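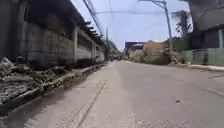 Two tones of concrete under a clear sky.

Road work and the summer market: what residents should know

The Grilthorpe Neighborhood Association met in May to go over the summer street plan. Most of the evening went to the Saturday market, which moves to its new hours next month. Stalls will open at 7 and close at noon, and vendors need to have their vehicles out of the way before the first customers arrive.

Loretta Lyons is taking stall requests again this year. The fee is 700 for the season, or 900 for a corner spot. Last year's vendors get first pick, but only if they reply before the end of the month. After that the spots go to the waiting list in order. 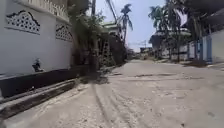
Tire tracks in the sand of an unpaved street.

Ngan-ling Au gave the report on the water main. The contractor, Vonix, will work one block at a time, and each block gets a notice on the door two days ahead. Water will be off from mid-morning until late afternoon. Fill a few jugs the night before and leave the washing for another day. If your water looks cloudy afterward, run the cold tap for a few minutes — if it stays that way, call the office. 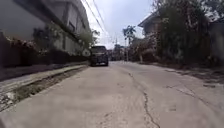
Trash and recycling

Pickup stays on the same days, but the truck will come earlier while the main is being replaced. Put bins out the night before. Large items still need a sticker, and Heino Liepiņa has them at the front desk. Paint and batteries don't go in the bins. Take those to the Birnano drop-off, which now stays open through lunch.

There was also a long talk about parking near the market. Rafail Rallis asked for a loading zone that ends when the stalls close,

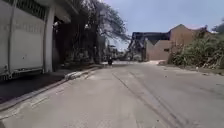

and most people at the meeting were in favor. The request goes to the city with a short letter, and anyone who wants to sign it can stop by the office. Triin Baranauskienė has the draft. The next meeting is at the usual time, upstairs.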